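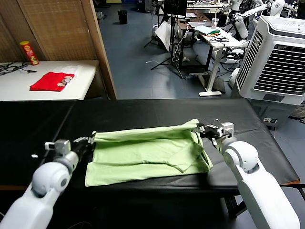 # Coptic Bookbinding at Rurkix: your questions

We love it when people write in before a class, so please keep the questions coming! These are the ones that turn up most often for the Coptic stitch course at our Prukusden studio, plus a few from people doing the take-home version.

## What will I make?

A hardcover journal with an exposed spine, sewn with a linked chain stitch that you'll see running across the back of the book in neat little plaits. It opens completely flat, so it's a beauty for sketching or watercolour. Most people also get a good start on a second, smaller book in the afternoon, and you can take that one home to finish.

## Do I need any experience?

None at all. If you can thread a needle (or you're happy to let us thread it for you), you'll be fine. People who have done our pamphlet stitch evening tend to sew a bit faster at first, but by the third section everybody has the rhythm.

## What's a section?

A little stack of folded sheets, one tucked inside the other. You'll also hear them called signatures. We use four sheets to a section for ordinary cartridge paper and three for the heavier stuff. Your journal will have eight sections, and you fold every one of them yourself with a bone folder. Folding is lovely work and we give it a proper amount of time.

## Which way does the paper grain go?

Parallel to the spine, always. Bend the sheet gently one way and then the other. The direction that gives more easily is the direction the grain runs. Paper folded against the grain cracks along the fold and the finished book wants to spring open. We pre-sort the paper for class, but we'll still get you to test it, and once you've felt the difference you'll be bending every bit of paper in the house.

## What thread do you use?

Waxed linen, four-ply. It comes in natural, black, rust, moss and a really gorgeous deep teal. Our natural thread is on 500 m reels, so there's no need to be stingy with it. Cut a length you can pull comfortably with one arm and join on a new piece when you run short. We'll show you the weaver's knot for this, and where to hide it inside a section.
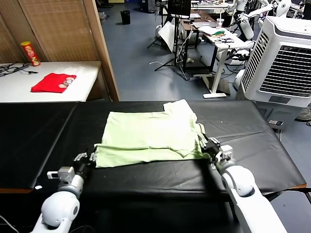 If you're working at home with unwaxed thread, run it over a block of beeswax twice before you start. Cotton embroidery floss looks pretty but it stretches, and the spine goes slack after a few weeks of use.

## Why do you use curved needles?

The Coptic stitch loops behind the stitch below it, and a curved needle slips into that gap without catching the paper. You can do it with a straight one. Some of our regulars prefer a straight needle and are very firm about it! Try both on your practice spine and pick.

## My stitches keep tearing the holes. What am I doing wrong?

Almost certainly pulling straight up, away from the fold. Pull along the spine, in the direction you're sewing, and the thread will tighten without slicing into the paper. Also check that:

- your holes were pierced from the inside of the fold outwards
- the awl went exactly through the crease
- you're using the fine awl and haven't picked up the one for boards

A torn hole can be mended with a sliver of Japanese tissue and wheat paste. Leave it under a weight overnight and pierce it again.

## What are the covers made from?

Greyboard, 2 mm thick, covered in your choice of decorative paper or bookcloth. You're welcome to bring your own paper – old maps and sheet music both work well, and wallpaper samples are brilliant if they aren't vinyl. Very thin gift wrap goes see-through when the paste hits it, so keep that for another project.

## Can I cover my boards in fabric from home?

Yes, with a bit of preparation. Fabric needs a paper backing before class or the glue will come through to the front. Our fusible backing instructions are in the booking email. Plain quilting cotton behaves best. Anything stretchy is a wrestle.
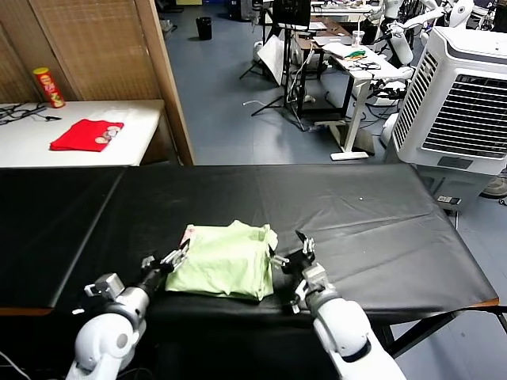

Iron it well first, let it cool, and leave a margin of three centimetres on every side so there's plenty to turn in.

## Where are you, and is there parking?

The studio is at 597 Ahuja Street, Prukusden, up the ramp at the side. Street parking is free after 10 am, and the Stustamton bus stops at the corner. There's a kettle, and good biscuits.

## Do you sell offcuts?

We do! We have some 700 sheets in the odds drawers at the moment, mostly cartridge with a bit of handmade cotton rag. Help yourself to a rummage at lunch.

## Can I do the course from home?

The take-home kit has the same paper, boards and thread, pre-cut, with printed diagrams for each row of sewing. You'll need your own cutting mat, metal ruler and something heavy to press with. A couple of big dictionaries will do the job.

## When's the next one?

We run it every month until November, then pause while the studio fills up with people making gift boxes. Dates go on the bookings page as soon as the room is confirmed, and the waiting list is worth joining as spots do come up late.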